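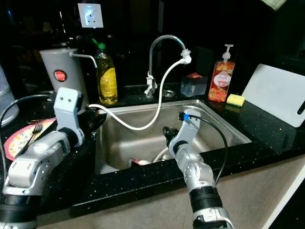

Wie viel Wasser verbraucht ein Haushalt eigentlich beim Abwasch von Hand? In unserer Erhebung waren es im Mittel 70 Liter pro Tag und Haushalt, wobei die Werte zwischen den Wohnanlagen erheblich auseinandergehen.

4.2 Warmwasserentnahme an der Küchenspüle

Abbildung 3: Küchenspüle aus Edelstahl in einer schwarz gesprenkelten Arbeitsplatte, mit Geschirr im Becken.

Wer sich mit dem häuslichen Wasserverbrauch beschäftigt, landet erfahrungsgemäß sehr schnell bei Dusche und Toilettenspülung, und das ist ja auch verständlich, denn dort fallen die großen Mengen an. Die Küchenspüle (Abb. 3) wird in der Literatur dagegen oft mit einem pauschalen Zuschlag abgehandelt. Wir haben uns die Freude gemacht, ihr einen eigenen Abschnitt zu widmen, und sind im Nachhinein recht froh darüber.

Grundlage der folgenden Auswertung sind die Zählerdaten aus den beiden Wohnanlagen Randico und Finero. Insgesamt wurden 3539 Entnahmetage aufgezeichnet, von denen nach der Bereinigung noch 2927 übrig blieben. Ausgeschlossen haben wir vor allem Tage mit Übertragungslücken sowie den größten Teil des Monats Juni, in dem in der Anlage Finero die Steigleitungen erneuert wurden und die Bewohnerinnen und Bewohner zeitweise auf eine Notversorgung angewiesen waren.

Auffällig ist zunächst der Tagesgang. Den höchsten Durchfluss finden wir in beiden Anlagen gegen 19 Uhr, mit einer kleineren, aber sehr hübsch ausgeprägten Spitze am Morgen. In der Anlage Randico, in der deutlich mehr Familien mit Kindern leben, kommt noch ein breiter Buckel am frühen Nachmittag hinzu, den wir zunächst für einen Messfehler hielten und erst nach einem Abgleich mit den Haushaltstagebüchern als echtes Mittagessen anerkennen mochten.

Schwieriger ist die Frage, welcher Anteil auf den Abwasch und welcher auf das Kochen, das Gemüseputzen oder das schlichte Warten auf warmes Wasser entfällt. Wir folgen hier dem Verfahren nach Kazlauskienė, das die Entnahmen nach Dauer und Temperaturverlauf gruppiert, und haben die Schwellenwerte an die etwas trägeren Wärmezähler der Baureihe Clornov angepasst. Kurze Entnahmen, die abbrechen, bevor die Solltemperatur erreicht ist, werden dabei gesondert geführt. Ihre Zahl hat uns überrascht, und wir kommen in Abschnitt 5 ausführlich darauf zurück.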